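Kutik Desk Set: Frequently Asked Questions

On this page we collected the questions which arrive most often from people who record episodes for the Desk Set, and from people who want to train with it. If your question is missing, write to the Kutik list and we will add it when we have a good answer.

General

What is the Desk Set?

It is a collection of teleoperated episodes in which one arm does small jobs on an office table. The jobs are moving a mouse onto its pad, moving it off again, straightening a pad, pushing a closed laptop a short way, and similar. At the moment there are 14 tasks in the list. The set is meant for imitation learning, and all episodes come with a written instruction in English.

How many episodes does it have?

The January release has 1,352 accepted episodes. Another 115 were recorded but are kept apart in the folder "held", for reasons which are explained below under Quality.

Is this the same as the Bollora set?

No. Bollora is our older kitchen collection, and it was recorded with a different gripper and a different rate of control. You can train on both, but please read the conversion notes first. The sign of the gripper value is opposite in the two sets, and several people lost a day with this.

Who can record?

Anyone who has finished the practice tasks and has been checked by Wagner Barbosa or Ekaette Okoro. The check takes one morning. You do not need to know programming. You need patience and a steady hand, and you should be able to write one clear sentence about what you did.

Before a session

How do I prepare the table?

Wipe it, let it dry, and put only the objects which the task card names. Phones, cups, keys and your own notes go on the shelf behind you. Then open the wrist view on the monitor and look at it for a few seconds before you begin. Many things which you do not notice from your chair are very clear from the wrist.

Must the laptop be at the same place every time?

No, and please do not put it at the same place. Turn it, move it nearer or farther, let only a part of it be inside the view. The same is valid for the pad. If the laptop is always parallel to the edge of the table, the policy learns that laptops are parallel to edges of tables, and it fails on the first real desk. The task card gives a start area. Inside the area you are free.

And the mouse?

It depends on the task. For "lift the mouse from the pad" it starts on the pad, standing lengthwise or turned up to the angle which the card allows. For "put the mouse on the pad" it starts on the bare table. We use wireless mice only. With a cable there is always a moment when the finger takes the cable instead of the mouse, and this is a separate problem that we do not try to solve in this set.

What about pieces of tape on the table?

We use tape to mark the corners of start areas when we set up a new task. After the setup you should remove it. Clear tape is easy to forget, because from the chair it is almost invisible, but from the wrist it gives a shine. If you find that a piece stayed during a session, do not stop and do not delete the episodes. Write "tape" in the notes field. We had a long discussion about it and decided that a table with some tape on it is a normal table. What we do not want is tape in all the episodes of one task and in none of the others.

Does the lid of the laptop have to be closed?

Yes, in all tasks of the current list. Alcides Holanda is preparing two tasks with an open lid, but they need another safety limit for the height of the arm.

During a session

When does the episode begin?

It begins when you press the left pedal. The gripper should be open and above the table, and the object which you are going to take should be inside the wrist view. Do not start with the object already between the fingers. The approach is the part where the policy needs the most help, and an episode without approach is of little use to us.

How fast should I move?

Slower than you want, faster than you fear. New operators usually stop above the object for a long time to be sure. These pauses are a difficulty in training, as the policy learns to stop there and then it has no reason to continue. Try to make one continuous movement, even if it is slow. If you need time to think, think before the pedal.

My wrist images are blurred when the arm moves. Is it a problem?

A little blur is normal and we keep it. The camera moves with the arm, and the policy will see the same blur when it runs. If edges are doubled or if the blur remains when the arm stands still, clean the lens first and then call somebody. Do not turn the focus ring. It is fixed with a drop of glue, and turning it breaks the calibration.

What do I do if I drop the object?

If it falls inside the start area and you can take it again from there, continue. A drop and a second attempt is a good episode, and we mark it with "recovery". If it rolls away or falls from the table, press the right pedal and record again. Please do not take the object by hand and put it back while the recording is running. We find these hands later, and then somebody must cut the episode.

Can I close the gripper strongly?

For the mouse, no. The shell is smooth, and with strong force it jumps out forward. Close until you feel the first resistance in the handle, then a very small amount more. For the pad it is the opposite: the pad is pushed with closed fingers and is not gripped at all.

How many episodes can I do in one day?

We do not pay per episode and we do not publish a table of who did how many. After two hours please change with your colleague. Tired operators make very similar movements, and similar movements are what we already have enough of.

Quality

Why was my episode put in "held"?

The usual causes are these:

The instruction and the movement do not agree (the text says "left of the laptop", and the mouse was put on the right).
Images are missing at the beginning, almost always from the wrist camera.
A hand or a sleeve came into the view.
The gripper touched the lid of the laptop with force.
The task was not finished when the pedal was pressed.

Held episodes are not deleted. Gleice Fagundes uses them for training the success classifier, where bad examples are welcome.

Who decides?

Two people look at each episode, and neither of them is the operator. If they disagree, it goes to Ekaette. You can ask for a second review, and you will not be considered a difficult person for this.

How should I write the instruction?

Use the words that you would use to a colleague. "Take the white mouse off the pad and put it to the right of it" is good. "Execute grasp on object 2" is bad. If there are two objects with the same name, say which one. Left and right are always from the side of the robot's base. We know that this is confusing when you sit opposite, so there is an arrow on the monitor.

How many episodes are needed for one task?

For a simple lift, our policy became usable with some 400 episodes, of which a good part had strange starting positions. With the same quantity of very tidy episodes it was clearly worse. For the pushing tasks we do not know yet.

Using the data

What is in one episode?

Wrist images, images from the fixed camera, joint positions, the gripper value, the instruction, the notes field and a flag for recovery. The time is in milliseconds from the left pedal.

Are the fingers visible in the wrist images?

Yes, in the lower corners when the gripper is open. Please do not crop them away. We tried it on the Rivas arm, and the policy lost the sense of where its fingers are in relation to the object.

Can I use the set in a product?

Read the license file in the root folder. For questions of license, write to Jovora, our host organization, and not to the Kutik list.

Will there be other colors of table?

Yes. The pale table is in too many episodes, and we agree with everybody who wrote to us about it. A darker one is on order.
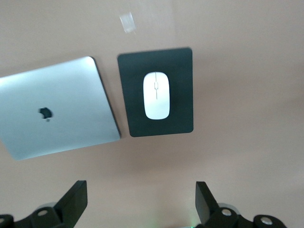

Text: Thaís Amaral. Review: Alcides Holanda and Ekaette Okoro.

Wrist view during the mouse tasks, with the gripper open below the pad. There is a piece of clear tape above the pad, so for a table like this one the notes field should say "tape".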